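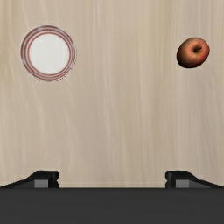
Teleop demos for apple-on-plate: how many, and how sloppy can I be?

mrivadeneyra
Hi all, first real post after months of reading. I'm teaching a simulated arm to pick up an apple and put it on a plate, wrist view only, and I'm driving it myself with a 3D mouse. I've recorded 40 demos so far and trained on them overnight. The policy goes to the apple fine, closes, lifts, and then it wanders. Sometimes it drops the apple short of the plate, sometimes it hovers there like it forgot what it came in for.

I start every run with the fingers wide open and looking straight down, both objects in view. Plate on the left, apple on the right. Do I just need more demos? I was hoping to stay under 300 because my wrist is already complaining.
Maribel

gantrygoblin
What do your transfers look like? If you lift the apple and the plate drops out of the wrist view, the policy has no idea where it's going. That's a camera problem and 1,000 demos won't fix it.

mrivadeneyra
Hmm, ok, I just scrubbed through a few. On most of them I go down to the apple and the plate is gone from view well before I close. Then I lift maybe a hand's width and swing left until I find it again. I know where it is because I remember. I guess the policy doesn't get to remember!

pearce_ewan
Right, so lift higher before you swing. Go straight up until you can see the plate again, then move over. Costs you a second per demo and the network gets something to steer by. I did the same job with a mug and a saucer on the Kirnus sim and it was night and day.

Also, is the plate always on the left? If it is, you're teaching it "go left," and it'll look great until somebody moves the plate.

mrivadeneyra
Always left, yes. Oops. I jitter the positions a little but they never swap sides.

tolliver_k
I'm going to disagree with Ewan on the swapping, at least for now. Get one layout working first. If you randomize everything at 40 demos you'll have a policy that's bad everywhere and you won't know why. Fix the lift, collect a fresh batch with the same sides, see if it places. Then mix it up.

pearce_ewan
I hear you, but then she throws away a batch. Why record left-only data if she's only going to need the other side later?

tolliver_k
She doesn't throw it away, she adds to it. And she finds out in an evening if the lift was the problem. I burned most of November on a dataset that had everything varied and one bad habit in every single demo (I paused before each grasp to line up, so the robot paused too, forever).

gantrygoblin
lol the pause. Everybody's first dataset has the pause. Maribel, check yours for it. If you stop dead over the apple while you think, trim those frames or redo the run.

mrivadeneyra
I definitely stop over the apple. It's round and sort of tilted and I keep fussing with the angle so the fingers don't push it away. Is there a trick to that?

gantrygoblin
Center first, while you're still high up. Both fingertips should be the same distance from the apple on screen before you go down at all. Then come down in one go and don't correct at the bottom. If you miss, delete the run.

pearce_ewan
I'd keep a few of the misses, as long as you recover from them cleanly. Back up, recenter, try again. Otherwise the first time it nudges the apple it's somewhere it has never been.

tolliver_k
Agree with that one, for the record.

wexfordpete
Has anybody tried hand guiding for this kind of thing? We do it on the real arm at Rirncombe and I find it way quicker than a mouse. Can't do it in sim obviously, but if she's moving to hardware later it might be worth planning for.

gantrygoblin
Quicker, sure, but your hands end up in the camera. For a wrist view looking straight down at a tabletop that's a pain.

mrivadeneyra
Sim only for me for now, but good to know. Update: I recorded a new batch tonight, same sides, lifting higher, no stopping. It's training. I did keep 3 of the misses where I backed off and tried again. I'll post the success rate when it's done, and Ewan, the swapped plates are next, I promise.

pearce_ewan
Post a clip of a failure too if you get one, they're more useful than the good ones. And rest the wrist!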